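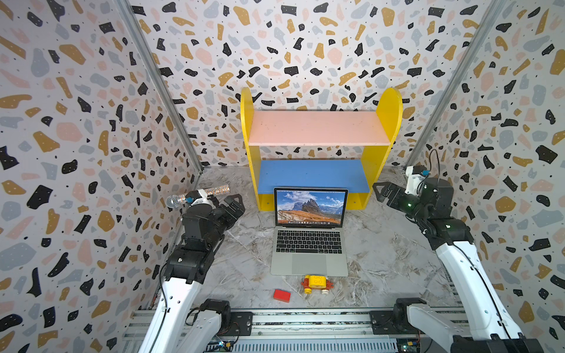
**Small two-tier shelf: what goes on it, what are the holes for, and can I save the floor?**

Posted in Brorusach Home Help > Furniture & Storage, Aug 18, 2020

**gloss_or_eggshell**

I have bought a Fledska shelf, the little one with yellow sides, a pink board on top and a blue one below. It took me 40 minutes to put together, of which most went on working out which yellow side was the left one. (They are the same. I have made my peace with this.)

It's now standing in the middle of the back wall in my newly done corner, which has terrazzo-pattern panels on three sides and marble-pattern flooring underneath. Yes, I know. Separately they were both very calm in the shop.

Three things:

1. There are two small holes low down on the yellow sides. I had no parts left over, which for me is unusual enough to be worrying. Should there be something in them?

2. The shelf is empty because I can't decide what to do with it. I wanted it for toys and a few books, but in the meantime the laptop has ended up on the floor with its lid leaning on the edge of the blue board, and a toy car with studs on top has parked in front of the keyboard. The floor has become the shelf and the shelf has become a bookend for the laptop. Would you put the laptop on the blue board, or is that asking for trouble?

3. The marble flooring has a few creases in it. I unrolled it, I trod on it, I glared at it. They're still there. Is there a way to get them out without taking everything up again?

The top of each side is rounded and sticks up above the pink board, so I can't just slap a bigger board across it and call it a desk. I did hold one up. It rocked like a ferry.

---

**tea_then_drill**

Taking these in the order that annoys me least.

The holes. I have the same shelf, or its cousin, and on mine they're simply where the screws go in for the lower board. Get down on the floor with a torch and look. If you can see a screw head sunk in the hole, you're done and the only thing missing is a cap to cover it. If you can see all the way in and there's no screw, take hold of the two sides and try to wiggle them. If they move, something is missing after all, and I'd look in the box again, under the flap where they hide the small bag. Don't load it up until you've checked.

You can buy stick-on screw caps in yellow. They come in sheets of 100, so you'll be able to leave the other 98 to someone in your will.

The laptop. Measure before you lift anything. The gap between the blue board and the pink one is what matters, and an open lid needs a lot more height than people expect. Mine has a 300 mm gap and I still can't tilt the screen back as far as I'd like. Closed and lying flat is a different story, so long as it's switched off. I wouldn't tuck a running laptop in between two boards and then stand a row of books beside it.

I also wouldn't leave it leaning where it is. Shelf gets nudged, lid loses its support, hinge takes the weight. And a car made of plastic blocks within driving distance of the trackpad is a matter of time. Park it on the blue board. It'll look good up there, being yellow and red, and it gives the shelf something to do.

Floor: no idea. Mine is carpet, and creases in carpet are called character.

---

**skirting_bored**

put a plant on it

---

**underlay_underling**

Somebody should answer the floor bit.

It depends what the flooring is, so find the label or the receipt first. If it's a sheet vinyl or something similar, creases from the roll usually relax with warmth and time. Do this:

- Clear the floor. Everything, including the shelf and the laptop.
- Lift the nearest loose edge and let it back down slowly, smoothing from the middle outwards with a rolled-up towel. Pressing on a crease from above just moves it along to somewhere new.
- Warm the room and leave it overnight.
- If a line is still showing, use a hairdryer on low and keep it moving, then lay a flat board on top with books on it until it's cooled. Try it in a corner first. Too much heat leaves a shiny patch, which you'll see forever, even in marble.

If it's paper-backed or a printed fabric, ignore the hairdryer entirely and ask wherever you bought it.

Please don't glue it down while it's creased. I did a hallway with a tub of Degefa flooring adhesive in March and now have one permanent ridge, which I step over out of habit like a sleeping dog.

Also, if those wall panels are the Wolleck ones, leave a small gap at the bottom when you put the flooring back. It needs a bit of room at the edges, and if it's jammed hard against the panels it will push itself up in the middle again.

On the shelf I'm with the first answer. Books lying flat on the blue board, toys on the pink, laptop on a table somewhere.

---

**gloss_or_eggshell**

Torch deployed. There is a screw head in each hole, so no caps, no crisis. The car has been moved to the blue board and has been taken off it again twice. Flooring is a job for the weekend. Receipt not found, but I did find the instructions for the shelf, which would have been handy 4 days ago.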